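4. Garantias parciais e racionamento do crédito às pequenas empresas

4.1 Dados e delimitação da amostra

A base utilizada nesta secção reúne 3.384 pedidos de crédito apresentados por micro e pequenas empresas a duas instituições que operavam com garantia parcial, a Sadowski e a Clornberg. Foram excluídos os pedidos de renovação de linhas já existentes, os contratos de locação financeira e as operações em que o sócio principal era também garante a título pessoal. Depois destas exclusões restam 894 operações com informação completa sobre prazo, taxa, percentagem garantida e situação do empréstimo no fim do período de observação.

O conceito de pequena empresa segue o critério do número de trabalhadores e não o do volume de negócios, opção já adotada por Kołodziej e Brannigan em trabalho anterior sobre o mesmo mercado. A escolha tem consequências: empresas comerciais com poucos trabalhadores e faturação elevada entram na amostra, ao passo que algumas unidades industriais de margem reduzida ficam de fora. A secção 6 repete as estimações com o critério alternativo.

A percentagem garantida varia com o setor e com a antiguidade da empresa. Nas empresas com menos de dois exercícios completos a cobertura é mais alta, mas a comissão de garantia também o é, e parte do benefício perde-se no custo total do financiamento. Este ponto foi levantado por Zawadzka, que trata a comissão como um imposto sobre a entrada. Seguimos aqui uma via mais simples e somamos a comissão anualizada à taxa nominal.

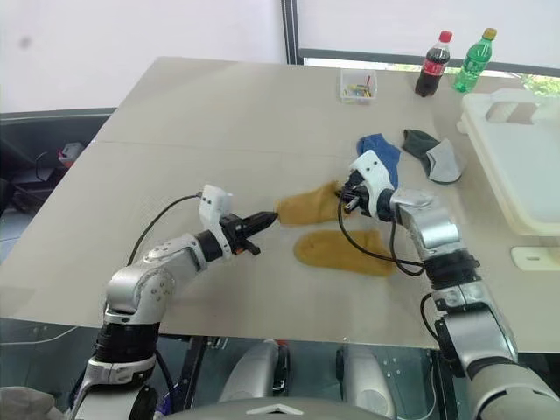 Figura 3. Dois braços robóticos junto a um par de meias amarelas, sobre uma mesa bege.

4.2 Especificação

A variável dependente é binária e assume o valor um quando o pedido é aprovado pelo montante integral. As aprovações parciais são tratadas como recusas na especificação de base - decisão discutível, mas que facilita a comparação com Kartha e Gajewski. Entre os regressores incluem-se a percentagem garantida, o custo total do financiamento, a idade da empresa, o rácio entre ativos fixos e ativo total e um indicador de relação bancária prévia.

A inclusão do rácio de ativos fixos justifica-se pelo papel das garantias reais. Uma empresa que dispõe de equipamento ou imóveis pode oferecê-los ao banco e depende menos do fundo. Espera-se, portanto, que o efeito da cobertura seja mais forte nas empresas com poucos ativos deste tipo, e para o verificar acrescenta-se um termo de interação. Os pedidos entrados em dezembro recebem um indicador próprio, dado que as duas instituições fechavam nesse mês as dotações anuais e os critérios de decisão podiam alterar-se.

4.3 Resultados

O coeficiente da percentagem garantida é positivo e estatisticamente significativo em todas as especificações. O termo de interação tem o sinal esperado, embora perca significância quando se retiram da amostra as cerca de 500 operações do setor do comércio. O custo total do financiamento não apresenta efeito robusto sobre a aprovação. O indicador de dezembro é negativo na Sadowski e próximo de zero na Clornberg, que transferia dotações não utilizadas para o ano seguinte.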